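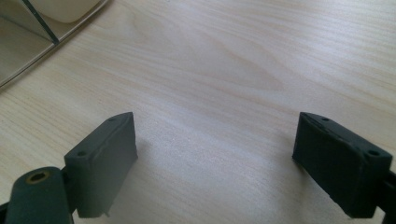

What do you put on a pale wooden tabletop so it doesn't mark?

A thin hard-wax oil, two coats, buffed off properly while it's still workable. I've tried varnish (peels at the edges), plain linseed (goes yellow, takes for ever) and nothing at all (tea rings by teatime), and the oil is the one I've stuck with.

Willcombe tabletop notes: README

Hello! This folder holds my notes on looking after light wooden tables, mostly the ones we have at Willcombe, plus a few belonging to people who made the mistake of asking me over for coffee. It began as a text file called table.txt and has been growing ever since. I'm putting it up because Gaétan Caron kept asking me for the same bit about sanding and I got tired of retyping it.

What's in the folder

notes.txt is the main thing, 1,025 lines of it, and I'm sorry about the order. The newest entries are at the top, apart from the ones from August, which I pasted in at the bottom and never moved.

marks.csv is a list of stains and what I did to them. The columns are table, mark, treatment, result. Result is only ever "gone", "fainter" or "same". There was a "worse" for a bit, but I only needed it for the time I tried toothpaste, so that one has gone into notes.txt as a warning.

finishes.txt is where I compare the oils and waxes I've used. Damik and Ritel both get a section, and the Damik one is longer simply because I bought the bigger tin.

How I do a table

Clear it, wipe it with a barely damp cloth and let it dry overnight. Look across it from low down with a lamp on the far side, which shows up every dent and ring you'd stopped noticing. Sand with the grain, never across it, and be extra careful where the grain swirls, as there's no single "with" to go with! I slow right down there and use lighter strokes.

I finish on 200 grit. You can go finer, but I found the oil soaked in less evenly when I did. Vacuum, wipe, vacuum again. Then oil, using far less than you think. I manage a small kitchen table on 70 ml for the first coat and have some left over for the breadboard.

Leave it alone between coats. I mean it, no laptops.

Everyday care

Damp cloth, dry cloth, done. Spray polish makes the next coat of oil a misery, so I keep it well away. Jocelyn Zacharias swears by a drop of washing-up liquid in warm water for greasy patches and I've come round to it, so it's in version 2 of the notes with her initials next to it.

Things I haven't sorted out

Black rings from metal tins. I've had "fainter" but never "gone".

Whether the yellowing on the Bednárik table is the oil or the sun. It sits by a south-facing window, so I've left a tray on one corner and will have a look in a few months.

Using any of this

Copy what you like, change what you like. If you try something on a mark that isn't in marks.csv, send me a line in the same four columns and I'll add it. Please do a test patch on the underside first, especially if the table belongs to your mother-in-law.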